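Ots hand-held gripper kit (pair), supplied by Stindness
Inspection on loan, second visit, Tuesday, Clidulholm
Checked by: Silvan Danzer. Comments from the others added afterwards.

Marks used: **OK**, **Note** (use it but read the comment), **Fail** (goes back to Stindness before we pay).

The loan runs to the end of the month. Items carried over from the first visit have (c/o) after them.

## 1. Before switching on

- [x] Case, foam and latches. **OK**
- [x] Serial labels on both units match the delivery note. **OK**
- [x] No cracks in the body at the triangular openings. **OK.** Went round each opening with a fingernail and a torch. There is a moulding line on the inside of one opening on the right-hand unit. It was there on the first visit and hasn't grown.
- [x] Pivot pins seated. **OK.** No play when pushed sideways by hand.
- [x] Finger pads fixed down along their whole length (c/o). **Note.** One pad on the left-hand unit had started to lift at the bottom corner. Pressed back and it stayed for the session. Stindness should say which adhesive to use, as the booklet only says "replace".
- [ ] Spare pads in the case. **Fail.** Listed on the delivery note, not in the box.

## 2. Hands and clothing

- [x] Gloves worn on both hands. **OK**
- [x] Sleeves close at the wrist, nothing dangling. **OK**
- [x] Hair tied back, lanyards off. **OK**
- [x] Gloved fingers stay clear of the linkage through the full travel. **Note.** Fine with the small and medium gloves. With the large ones the fingertip can reach the opening when the jaws are wide. I would like a guard, or at least a line in the booklet about glove size.

## 3. Closing and grip on cloth

The work for this section is soft goods on a bed, with one thin garment on top of a thick blanket. Dark knit on fleece is what the Clendus team will be doing most of, so I spent longer on it than the booklet asks.

- [x] Jaws meet evenly along the pads with nothing between them. **OK**
- [x] Jaws take a hem without catching the layer beneath. **Note.** See below.
- [x] Garment held at two corners, one gripper on each. **OK**
- [x] No snags, pulled threads or marks on the cloth after release. **OK.** Checked under the lamp on both sides of the hem.

Coming in flat, the pads tend to pick up fleece along with the hem. Coming in with the tips slightly down and closing slowly, they take the hem alone. It took me a few goes to get the angle and I would expect a new person to need most of a morning.
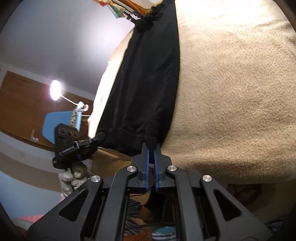

The second thing is how hard to squeeze. The trigger has a light first stage and a firm second stage, and for knitwear the first stage is enough. Going through to the second stage gathers the cloth into a pleat between the pads, and after that it is awkward to lay the hem flat again. The booklet has a table of settings for board, tube and bottle but has no line for cloth at all. Stindness sell this kit for household work, so that needs correcting.

- [ ] Settings for fabric given in the booklet. **Fail**
- [x] Trigger returns fully when let go. **OK**
- [x] Left and right units feel the same at the trigger. **Note.** Right is a little stiffer. Within what I'd accept.

## 4. Cables and surroundings

- [x] Cable free of kinks and not under tension at full reach. **OK**
- [x] Cable not trapped under the work. **Note.** A thin black cable is hard to see next to dark clothing. Please run it out to one side before starting and look again each time the garment is turned.
- [x] Floor clear on the side the person stands. **OK**
- [x] Lamp and overhead light set so the garment edge can be seen. **Note.** A bright light behind the work washes out pale bedding. Move the lamp or stand on the other side.
- [x] Clamps tight. **OK**

## 5. One gripper and one free hand

Clendus asked for this section to be added. Much of their handling is done with the gripper on one end of a garment and a gloved hand lifting the other, and the supplier's own checklist assumes two grippers throughout.

- [x] Gripper holds its end while the free hand lifts the other end clear of the bed. **OK**
- [x] Straps, loops and tags kept out of the jaws. **OK**
- [x] Free hand can let go at once without upsetting the gripper. **OK**
- [x] Wrist on the gripper side comfortable after a long spell. **Note.** The weight sits forward. I noticed it in the forearm before I noticed it in the wrist. Brenda Parsons had the same on the first visit.

Lift slowly until the slack is out of the cloth, then stop. Pulling on past that point drags the hem through the pads, and the count on the unit logs it as a fresh grasp when it opens and shuts again to recover.

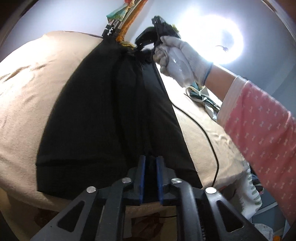
Shahab Alipour asked for the pull to be measured with a spring balance on the next visit, as "until the slack is out" will mean something different to each person on the rota. He would also like the same test done on something slippery, a lining or a satin pillowcase, before anyone signs.

Agreed on both. I have added them to the open list.

## 6. Counter and records

- [x] Counter reads the same on the unit and in the exported file. **OK.** 3,131 at the end of the session.
- [x] Counter kept its figure after the unit was switched off. **OK**
- [ ] Counter at start of loan matches the delivery note. **Fail.** The note says new. The first reading we took was 2,073. Stindness may have run the units in at the works, but then the pads are not new either and the price should reflect it.
- [x] Pad life stated. **Note.** Given as up to 80 hours in the booklet, with no word on what material that was measured with.

## 7. Putting away

- [x] Jaws left slightly open in the case. **OK**
- [x] Lint removed from the ridges of the pads. **OK.** A dry toothbrush does it. Fleece leaves a lot.
- [x] Gloves shaken out and stored apart from the grippers. **OK**

## Open items

| Item | With | State |
|---|---|---|
| Spare pads missing | Stindness | Asked, no reply yet |
| Fabric settings for booklet | Stindness | Asked |
| Counter figure at delivery | Parveen Sivakumar | To raise by phone |
| Spring balance test | Silvan Danzer | Next visit |
| Slippery fabric test | Silvan Danzer | Next visit |
| Advice on glove size | Hiu-tung Tu | Drafting |

## Comments

**Brenda Parsons:** The lifting pad in section 1 should be a Fail. If it comes off in the middle of a job you have bare jaw on somebody's jumper. Otherwise I agree with the marks.

**Silvan Danzer:** Left as a Note for now, because it held. If it has lifted again by the next visit I'll change it.

**Hiu-tung Tu:** Can section 5 go before section 3 in the next version? People read the first page and start.

**Parveen Sivakumar:** No payment goes out until the counter is explained. I will ring them before the next visit and put the answer here.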